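Spring Opening Checklist for the Dendham Garden Beds, With My Comments

By Floor De Smet, May

I love this job. Once the tulips are done and before the summer perennials close over the paths, I walk the whole garden at Dendham with a clipboard and look at everything that could trip, scratch or pinch a visitor. Tainá Holanda walked it with me on Sunday, starting at 7:30 with wet shoes, and the comments below are from both of us.

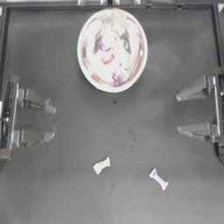

Reading time: 3 minutes

PATHS AND EDGING

[x] Brick path, gate to pond. Sound all the way along. The creeping thyme has filled the joints beautifully and it smells wonderful when you step on it!
[x] Gravel path by the peonies. Raked and level.
[ ] Steel edging, iris bed. One length has lifted at the corner and the top is sharp. Flagged with orange tape for now. Needs a longer pin, and somebody with stronger wrists than mine.
[x] Stepping stones in the fern bed. No rocking. Moss brushed off with a stiff broom.

SUPPORTS AND STRUCTURES

[x] Rose arch. Bolts tight, feet solid. 'Covenar' (our name for the mystery climber from the old De Haan nursery) is covered in buds, more than I have ever seen on it.
[ ] Clematis obelisks. Two need new ties. The old wire has sprung out at eye height on the path side, so please do this one first.
[x] Cane toppers. All 40 on and none cracked. Hooray.
[ ] Bench under the crab apple. Left arm wobbles. You can sit on it, but don't push up on the arm when you stand. 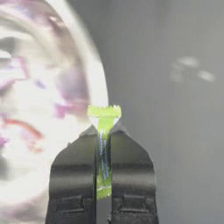 The crab apple itself passed. I was worried about the low limb after the winter, and Thijs Geerts came over from Erkamville to have a proper look. No cracks at the fork and good leaf right out to the tip. He did ask us to take off one dead branch above the bench, and that came down the same morning.

PLANTS TO HANDLE WITH CARE

[x] Foxgloves. Labeled, and set back from the path.
[x] Euphorbia. Gloves and long sleeves for anyone cutting it. The sap is nasty on skin and worse in eyes. Such a marvelous acid yellow this year, though.
[ ] Monkshood. Label missing. I know where it is and so does Tainá, but that isn't good enough. New label to be written.
[x] Rue. Moved behind the lavender, out of reach of bare legs.
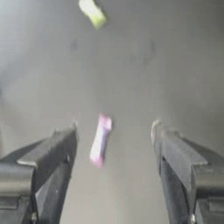
Monkshood deserves another word, as we have a new clump by the water butt that came in with a swap. It's lovely, tall and very dark, and I wouldn't be without it. Gloves on when dividing, and wash your hands before the sandwiches come out.

WATER AND TOOLS

[x] Pond grid. Firm under a good push at every corner.
[ ] Hose, 100 feet. Splits near the tap end. Cut back and refit the connector.
[x] Shears and loppers. Cleaned, oiled and locked shut.
[x] Water butt lid. Fits, with the catch on.

Next walk is when the daylilies start. Bring a hat.

14 shares | 2 comments

Recent posts
Dividing Siberian Iris Without Tears
Godelieve Wouters on Her 13 Favorite Alliums
Planting 900 Crocus in One Weekend
Albertina Fonseca's Shade Border in May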